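Teaching the arm to clear a dinner table, week 2
2018-06-07
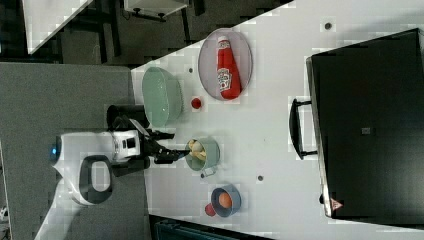 Gripper going into the pot. Ketchup waiting its turn on the plate.

Quick one tonight, I have to be up early and the logs are still copying.

So we are still on the table task. I sit at the controls, drive the arm through it, save, reset the table, go again. Goal for the set is 1000 demos. We have 114 that I'd keep. Yeah.

The pot is the slow part. Yellow pieces in a pile, round-ish, and the fingers have to come down over the rim without whacking it. First few days I came in way too steep and the wrist ended up in a dumb position every time. Coming in from the side is better. Slower but I can hold it steady, and the recordings look less like somebody swatting a fly.

Ketchup bottle on its side is fine. Grab it in the middle, lift, done. Grab it by the cap end and it swings, and then you've just taught the robot to swing a bottle. I threw out 9 runs for that before I learned to just stop and start over the second it feels wrong. Don't try to save a bad one!! The policy learns your save too.

Other stuff, no order:

- Hand guiding vs remote. We tried both. Pushing the arm around by hand feels great and you get a nice smooth path, but then my own arm is in every picture. Remote is clumsier, clean video though. Sticking with remote for this set.

- Pauses. I pause a lot when I'm thinking and it shows up in playback as the arm just hanging there over the bowl. Trimming helps some. Deciding what to do BEFORE hitting record helps more.

- The small bowl. Low and dark inside, and my depth sense thru the screen is terrible. I'm always a little high. Going to try a second view next week.

- Moving things between runs. I got lazy and put the plate back in the same spot over and over, and the Kanent model memorized the spot. Moved the plate over a bit and it reached for where the plate used to be. My fault, so now everything gets shuffled, pot included.

Bai is the older script, still using it to replay runs. Sener is the new one and it crashes if I save to fast, so I'm not switching untill that's fixed. Mirham wants a working demo by September. We'll see.

Ok logs are done. More when I hit the next batch.

2 comments | 9 shares

Contact | Copyright 2018 | Back to top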